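About Us | Neagu Audio

Neagu Audio sells cables, connectors and the small metal parts that stop a show when they go missing. Veerle Verstraete started the shop after a festival where she owned 30 guitars' worth of leads and exactly one that worked. She still has it. It is not for sale.

Horațiu Iordache runs the repair bench and answers the phone, though seldom before ten and never cheerfully. We stock 800 lines, from patch cords to stage boxes, including the full Festero range and whatever Mendier hasn't discontinued this month.

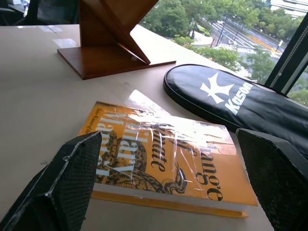 Do you make cables to custom lengths?

We cut and solder to any length up to 130 feet, and most orders leave the bench by Friday. Longer runs are possible - call first, and let Horațiu sigh.

Every cable we build is tested at both ends and then bent in ways its maker would find upsetting. If one fails within two years, send it back and we'll fix it free. If it was run over by a van, tell us. We can usually tell, and so can the van.

Neagu Audio, 242 Cukholm Road. Parking in back, next to the dead amplifiers.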